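Ratham Community Board > Local Matters > Ward hustings: worth going?

towpath_tess
Posted 11/6/25
Went to the ward hustings at the Umiris Hall. Six candidates, one microphone, and a chairman who let the first of them talk until the tea urn boiled. Did anyone else come away knowing less than they went in with?

Bramblejam
I did. I now know where all of them stand on litter (against). On the Delto Road bus I'm none the wiser.

old_signalbox
Bit unfair. The woman in the green coat gave a straight answer on the bus. She said the council can't pay for it and she wouldn't pretend otherwise. I'd sooner vote for that than for another man who "shares our concerns".

Bramblejam
A straight answer of "no" is still a no. My mum has to get to the surgery.

hedgerow77
What bothers me is the format. Written questions, picked out by the chairman beforehand. I put in two and neither got read. One was about the 353 households who never had a reply to the parking survey. Funny, that.

old_signalbox
There were piles of cards. They can't read out everybody's. Last time it was open floor and we had half an hour on one chap's hedge.

hedgerow77
It was a very important hedge.

towpath_tess
For what it's worth, 810 people voted in this ward last time, and a decent slice of them seemed to be in that hall. So there's interest. I'd just like the next one to have a clock, and someone willing to use it.

Kettle_On
Couldn't get in, the car park was full by the time I'd found it. Is there a recording?

Bramblejam
Hyvönen's, the print shop, said they'd have the sound up on their page. You may want to skip the opening statements. And the closing ones.

old_signalbox
There's a second one planned for January, same hall. I'm going, and I'm sitting near the front this time so I can hear the quiet chap on the end. He might have been the best of the lot for all I know.

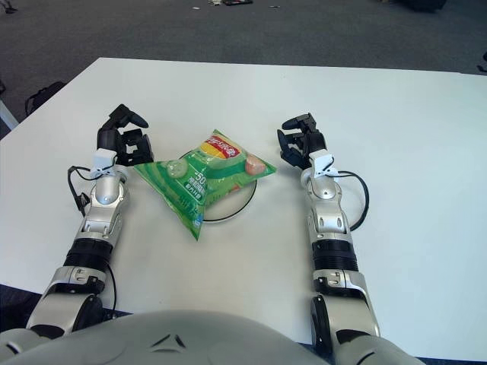
towpath_tess
January it is, then. I'll bring a cushion, those chairs are a disgrace, and hedgerow77 can hand in the parking question again.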